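Hestholm Library Partnership
Progress report to the Durulel Fund, second period
Prepared by Araba Korletey, project coordinator

In this period we continued the work with home reading in the three villages of the Uvine valley. The main aim, as agreed in the grant letter, is that families who live far from the library can borrow books without travelling to town. I report first on lending, then on the reading evenings, and last on the budget.

Lending has grown since the first report. In total 1,259 loans were made, and the most wanted books were picture books and cookery books. We had expected more interest in the novels, so we have moved part of this money to children's titles. The stop at Begović farm was added in April at the request of the parents there, and it is now the busiest on the route.
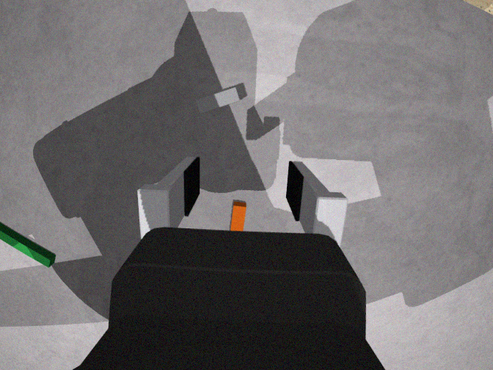
The reading evenings were more difficult. We planned 23 and held 17. Four were cancelled because of snow on the upper road, and two because the school hall was being painted. The evenings which took place were well received, especially when grandparents read in their own dialect. Several families asked if these readings could be written down, and we would like to discuss this with you before we promise anything.

We have also changed the way books are returned. Before, each family had to wait for the van. Now they can leave the books at the village shop until six in the evening, and the driver collects them on the next round. The number of late books is lower, but I do not yet have a reliable figure for this.

The spending follows the plan, with one exception. Repair of the van's rear door cost 400 euros more than we had set aside. We have covered this from the printing line, as the new leaflets were cheaper than the first offer. No extra money is requested.

For the next period we plan to hold the missing six evenings, and to start a small shelf of large-print books. The list of titles is being prepared and will be sent to you separately, together with the receipts.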